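We use cookies to remember your reading preferences. By continuing to browse this site you accept our cookie policy. Accept | Manage settings

4.2 Battery life and typing on the Moltine tablet

The battery results were the nicest surprise of the whole study. We had set up the drain test expecting the Moltine to fall behind the Godau laptop by early afternoon, and for the first two hours it did look that way. Then the two curves crossed. With mail, calendar sync and a shared spreadsheet open, the tablet lasted 459 minutes on one charge, and it got there without dimming the screen or dropping the wireless connection. We repeated the run with a second unit and the order of the two devices was the same!

Palesa Molefe wrote the script that drives the test, and it deserves a few words. It opens a message, scrolls, types a short reply, switches to the spreadsheet, changes a cell, and waits. The wait is drawn at random between short and long pauses, so the device gets a chance to go idle the way it would on a real desk. Earlier battery tests that we read tended to play a video in a loop until the screen went black. That is easy to repeat (and we see the appeal), but office work is mostly stopping and starting, and a tablet that is good at falling asleep quickly gets no credit for it in a video loop.

Typing was where we learned the most. Every participant wrote the same passage three times: once on the glass, once on the folding Rovia keyboard, and once on the laptop. We logged 3,013 passages in all and dropped the ones where the log was incomplete, which left 3,000 for the analysis. On the glass, people slowed down most at numbers and punctuation, where the layout makes them switch to another panel. Plain prose went much better than we had guessed, and several participants who told us beforehand that they "could never work on one of these" were writing full replies by the end of the first session.

The folding keyboard closed most of the gap. Its keys are smaller than laptop keys, and the first passage with it was full of slips near the right-hand edge, yet by the second passage the slips had nearly gone. Nevzat Tekin went back through the raw logs and found that the remaining errors came almost entirely from the apostrophe key, which sits one row lower than on the Godau. It is such a small thing, and we were delighted to find it so clearly in the data – a single misplaced key showing up across dozens of people.

Documents were a mixed story. Opening a file from mail worked every time. Editing one was smooth as long as it held only text and simple tables, and scrolling through a 600-row sheet caused no trouble at all. Tracked changes were harder. The Agudelo office suite shows them correctly but hides the button for accepting them two menus deep, and participants who did not know where it was gave up sooner than we had planned for. We gave no hints during the task, so the completion times for this part include a lot of searching. A fairer test would let people explore the menus first, and we plan to add that step.

The arrangement of the test desk followed our pilot study. Devices were placed in a set order that changed from one participant to the next, the room lights stayed on, and notifications were turned off on everything except the mail account used in the test. Cristian Urrego led the sessions and noted each time a participant changed how they held the tablet. Those notes turned out very useful: people who propped the tablet up typed faster on the glass than people who laid it flat, and most of them found the better position by themselves within a few minutes. Figure 3 shows a tabletop, with a glue stick resting on a round pink plate.

Two limits should be kept in mind. All units were new, so nothing we report says how the battery will behave after a year of daily charging. The participants also came from offices where mail is the main tool, and people who spend their day in large spreadsheets may well feel differently about typing numbers on glass. We would love to see the same script run with accountants.
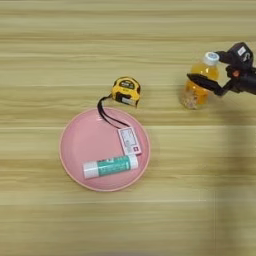 Figure 3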